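Trultelley Student Robotics Forum > Class Projects > Two-arm table task, spring term

Started by timo_lindemann, 4/23/25

timo_lindemann
Timo Lindemann here, from the Cullia section of the course. Our class project is a two-arm pick and place task and we're stuck on one object. Five bagged items go along the back of the table, and the loose object in front of them is a small orange plug with metal prongs. The bagged ones we'll get to later. For now the job is to pick up the plug with the right arm, hold it, and put it down again in the middle.

Our demo set is 918 runs by teleoperation. We threw out 18 with bad timestamps, so training is on 900. In the last evaluation we did 33 trials with the plug and the policy failed in most of them. Usually it closes a little too high and the plug tips over. The grasp we want is on the body with the prongs pointing down: 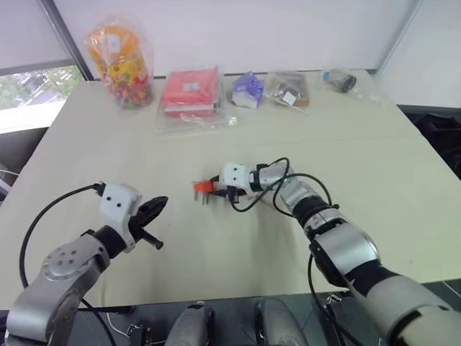

Camo: I'd check your start positions before touching the model. If all 900 runs begin with the plug in nearly the same spot, the policy has learned the spot. We had the same trouble in December with a bottle cap.

timo_lindemann
We did vary it, but only inside a taped square, and the tape came off before evaluation. I can widen the area. Would you keep the old runs?

Camo
Keep them. Add new ones outside the square and weight them higher.

gearlash
I disagree with Camo on this. You said it closes too high. That's a height error and has nothing to do with where the plug is on the table. Have you redone the hand-eye calibration since the wrist modules were last taken off?

timo_lindemann
Not since before the break. The wrist modules were off once for cleaning.

gearlash
Then all the runs after the cleaning have a different offset from the runs before it, and you mixed them. I'd split the data by date and train on the later part alone.

Subramaniam
Both could be true. A cheap test: put the plug in the center of the old square and run ten trials, then move it a hand's width to the left and run ten more. If it's too high in both places, gearlash is right. If it only misses in the second, Camo is right. Record every trial, including the good ones.

Camo
Fine with me. I still think start positions are the bigger problem in most student data.

timo_lindemann
Did the first half of Subramaniam's test after class. Too high six times out of ten, in the center. So calibration is at least part of it. I went through the logs and 91 of the runs were recorded after the cleaning, which isn't much to train on alone.

For anyone comparing setups, we keep the left arm on the table with the gripper open during the plug task. It takes no part until the bags. 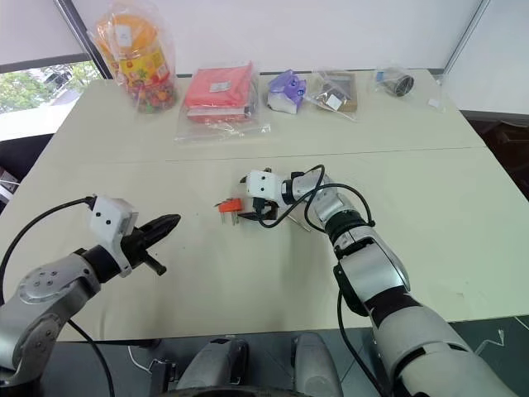 Plug on the table, right gripper next to it, bagged items along the back.

gearlash
91 is thin, but try it anyway as a check. If the height error goes away you know what to re-record. Also clip that cable on the right arm closer to the forearm. The loops could pull on the wrist when it rotates.

Subramaniam
I'd leave the cable alone until the calibration is done. Change one thing at a time or the second half of the test won't tell you anything.

gearlash
A cable clip won't change the calibration.

Subramaniam
It can change how the arm moves, and he's measuring that.

timo_lindemann
I'll do calibration first and the cable after. The second half of the test is still to do, and I'll post the numbers in this thread. If anyone has a calibration script that handles both arms in one go, please link it. Ours does them separately and takes most of a lab period.

Camo
Sent you ours by message. Change the board size in the config before you run it.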